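Stilisden Reader Reviews: README

What you are holding is a set of 500 book reviews written by members of the Stilisden reading group, typed up and tidied so that other people can do something with them. Lempi Väisänen started it with a shoebox of index cards and I got carried away from there. I love this collection! It is funny, cross, tender and very badly spelt in places, and I have left the spelling alone.

Version 2, 10 August 2024

What is in it

Mostly novels, with a fair amount of crime and a run of family sagas that the group went through one after another in a dark January. Each review is one row in reviews.csv. The columns are:

id: a plain number, never reused
title: as the reader wrote it, even when they got it wrong
title_fixed: the title on the cover
reader: a letter code, no names
stars: 0 to 6 (yes, six — Lempi insisted there had to be somewhere to go after five)
finished: yes, no, or gave up
text: the review itself
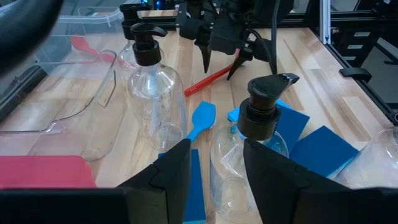

The finished column is my favourite. People who gave up on a book write far more about it than people who loved it, and they tend to remember the exact page. If you only have an evening to spend with the data, sort by that column and start reading.

How the reviews were typed up

Lihua Tang and Uchenna Idahosa did the typing from the cards. Where the handwriting beat them both, the word is replaced with [?]. Crossed-out passages were left out unless the reader had clearly changed their mind about a character halfway down the card, in which case we kept both opinions, with a slash between them. Those are wonderful, so do look for the slashes.

Spoilers

There are plenty. Rows that give away an ending are listed in spoilers.txt, and Martti Saarinen read every one of them so you don't have to. He missed 2 in the first version, both for the same thriller, and they have been added now.

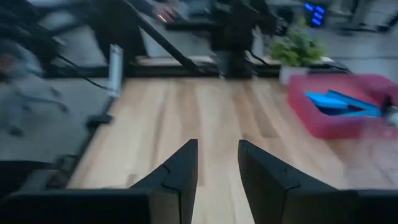
Anyone typing up more cards is very welcome, and the format is easy to pick up. Put one card in one row, save as UTF-8 and keep the reader's line breaks as a vertical bar. If you are photographing cards to send to us, lay them on something plain. A light wooden tabletop made of long planks is fine, but keep each card square with the planks and hold the camera still, as streaky, blurred grain means blurred handwriting too. Send 30 cards at most in one go, please.

Known problems

Reader codes F and K may be the same person, who joined, left and came back.
Stars are missing wherever the reader drew a face instead. The faces are described in the text column.
Short reviews ("No.") are real and complete.

Using it

Free for anything that isn't sold. Please say it came from Stilisden readers. Corrections go to Kauko Ruotsalainen, who looks after the file, and new cards go to Lempi.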